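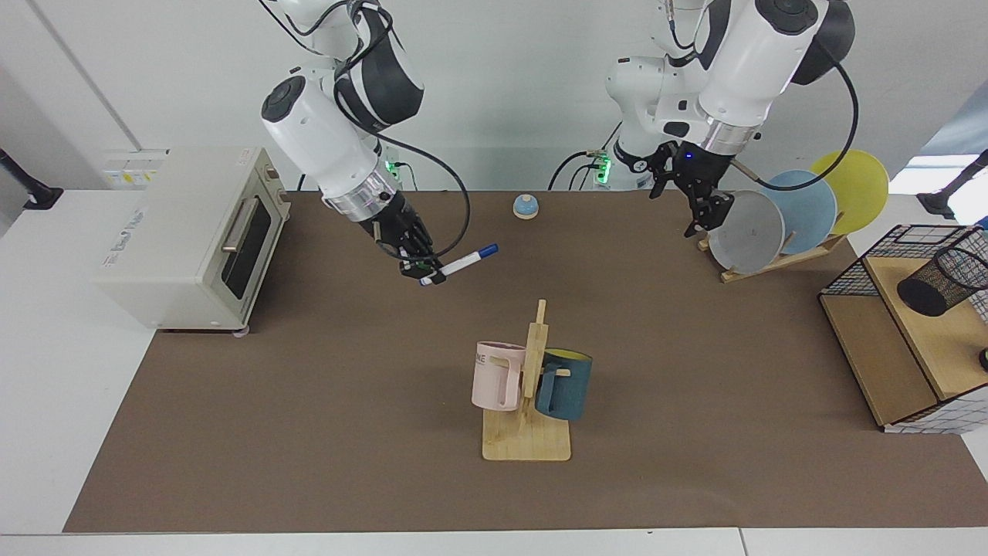 Giuliana Apaza wrote to us in July that the advert ought to say plainly how much of the week goes on cables and finger pads, and how little on programming. She is right, so the advert now says it.

Cell Technician (part-time), Kurkonby workshop

Habte runs a two-armed tabletop cell at Kurkonby. The arms handle household things: mugs on a mug tree, plates in a rack, a marker, a toaster oven. We need someone to keep the cell in working order.

The job
- Morning check at 8.00: table clamps, arm mountings, status lights, emergency stop.
- Look over the cable along each arm. A loop that is too tight pulls at the wrist, and one that is too loose catches the crockery.
- Clean both grippers and change the finger pads every 300 cycles.
- Put the objects back to the layout sheet and replace the paper mat when it creases.
- Re-zero both arms after any knock - the full routine has 103 steps and you will be shown it.
- Write up every fault in the Mavitz log, including the small ones.

What we ask for
You can use a torque driver and a multimeter and you write clear notes. Experience with printers, lifts, sewing machines or lab kit is fine. You should be able to lift a boxed arm with a second person.

Hours and pay
80 hours a month, mornings. There is a one-off payment of £500 towards tools and boots. The bus from Ustavcombe stops at the gate.

To apply, send one page about something you have repaired to the Kurkonby office. No CV needed at this stage.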